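The Trouble With Forever Furniture

2020-01-07

The store in Dunstan has a sign over the dining tables that reads BUY IT ONCE. I have passed it maybe a dozen times and have yet to meet anyone who did.

The phrase is everywhere this winter. Olico puts it on the delivery boxes. Brultano, which used to sell the kind of bookcase you put together with a bent piece of wire, now has a "legacy" line with a certificate you can sign and leave to your children. The pitch is always the same. Cheap furniture is a trap, you will replace it every few years, so spend the money now and be done with it. A table costs $2,000, but spread that over a lifetime and it's pocket change.

I would like to believe this. I've bought enough wobbly desks to be the ideal customer. But the math only works if you keep the thing, and whether people keep things has very little to do with how well they are built.

Go to any estate sale on a Saturday morning. The good furniture is what's left at the end of the day. Lamps go, tools go, the kitchen stuff goes in the first hour. The eight-foot sideboard with the dovetailed drawers sits there with a price that keeps getting crossed out, and by Sunday it is free to anyone with a truck. It was built to last and it has lasted. It has outlived the dining room it was made for and the people who wanted it.

What gets rid of a table, in my experience, is a move. Or a divorce, or a baby, or a smaller apartment, or a new floor that makes the old finish look orange. Sellers talk about joints and hardwood as if tables die of structural failure. Most of them leave the house standing on all four legs.

Then there is the word "solid," which does a lot of work in the catalogs. I spent part of the fall asking salespeople what it meant. One told me it meant no particle board. Another said it meant the top was solid and the rest was "supported." A third went to look it up and didn't come back. Brultano's own tag said "solid wood construction" on one side and "wood and veneers" on the other, in much smaller type.

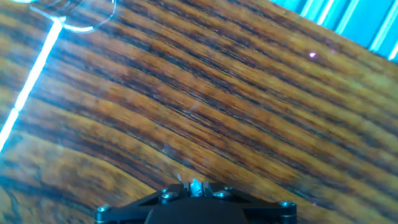 Veneer isn't a crime, I should say. Some very fine old pieces are veneered, and a well-made veneered top will stay flat in a dry house where a solid one may cup. My complaint is with the price tag. If I'm paying for forever, I'd like to know what forever is made of before I sign for it.

The warranties are worse. Stirnex offers what it calls a lifetime promise on its tables and chairs. I read the whole thing, and I recommend it to anyone who has trouble sleeping. The lifetime belongs to the original buyer, at the original address. Scratches, rings, fading, and "seasonal movement" are out. So is any damage from "heat or moisture," and I struggle to picture a dining table that avoids both. What remains is the case where a leg falls off by itself while you are standing well back.

I'm told I am being unfair. A friend who refinishes furniture for a living says the new interest in better tables is the best thing to happen to the trade since she started, and that she'd take a customer who has fallen for an ad over one who puts everything out on the curb. She has a point. A thick top can be sanded and a thin one can't, and a chair that can be reglued is a better chair. Nothing in the sales pitch is exactly false.

But she also told me how her own customers find their tables, and very few of them walked into a showroom. They got one from an aunt. They found one in a garage with paint cans on it. My own table came from a church basement and cost $70, and it has a burn mark at one end in the shape of an iron. I've had it longer than anything I ever bought new. I did not pick it out for the ages. It fit through the door.

There will be a fresh round of this in April, when the spring catalogs land and the same tables come back with shorter legs. If you need one, buy one. Check underneath, ask what the top is, and ask who fixes it and what that costs. Then pay what you would pay for something you expect to own until the next time you move.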